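I finally got over to Perkby last month to see what Hayley Dunmore and her crew have been up to, and I came away with more notes than I can use! Hayley runs the small team that rehearses household jobs for a Franka arm in simulation, and until June most of their day went on typing in every single move by hand. Now a scheduling program called Indine lines up the practice runs and the people check them.

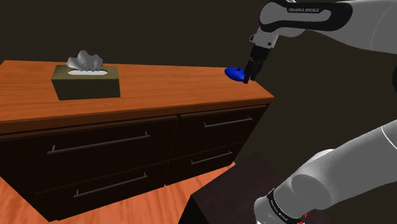 There are 70 tasks on the list, most of them very ordinary — picking things up, putting things down, tidying a surface. Hayley used to stay until seven most evenings restarting runs that had stalled. She goes home at four now, and she says her wrists have stopped hurting (she did a lot of typing). The machine does the restarting, and she reads the results with her coffee in the morning.

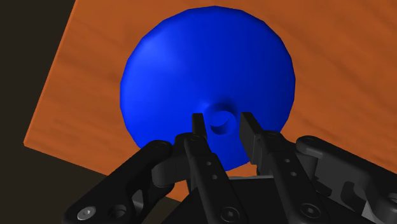 The gripper's fingers on either side of the knob, in simulation at Perkby.

It hasn't all been smooth. Two people who used to write the moves are reviewers now, and one of them told me he misses the old work and finds watching replays pretty dull. The other loves it and has asked to train the new starters over at Prasby. Nobody lost a job, though the evening shift is gone and so is the extra pay that came with it, and that still comes up at lunch.

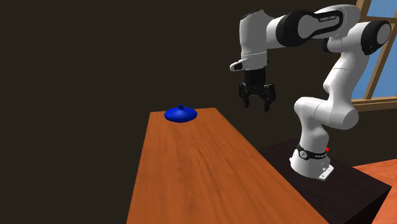 When I left, the counter on the office wall said 1741 runs checked, and Hayley was arguing with Fothergill, their software supplier, over how long a reviewer should sit at a screen before taking a break. She wants it written into the shift plan before the Prasby office starts up — I'll go back and see how that went.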